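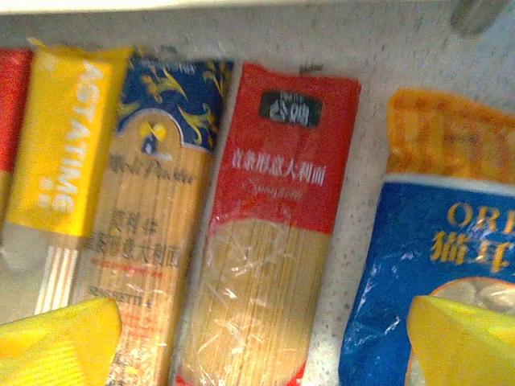
2 min read

How do you store many opened and unopened packages of spaghetti?

Posted by Virgil Sima, 12/17/23

Hello to all. I have five packages of pasta from different brands, and I keep them side by side, because if I put them standing they fall. The long ones are my problem. My shelf is only 38 cm wide and the plastic makes folds on top, so they slide on each other. One has a navy blue top and Chinese text, and I would like to keep the name of it when I move the pasta to a jar. Is it better to use jars, or can I leave everything in the wrapper?

Erkow
Leave it in the wrapper while it is closed. When you open one, fold the top two times and put a clothespin. I keep mine lying in a shoe box with the short side to the front, so I pull out only what I need. For the name, cut the printed part from the wrapper and tape it on the jar. Please cut also the cooking time, I forgot this in July and I had to guess for every pot.

Gu
Jars are nicer. Measure before you buy! Mine were 2 cm too short for spaghetti.

Brerkham
I agree with Erkow about the box. I would add one thing: do not mix an old package with a new one in the same jar, even if they look the same. Different brands do not cook in the same time, and you will have half of it soft and half of it hard. Finish the opened one first.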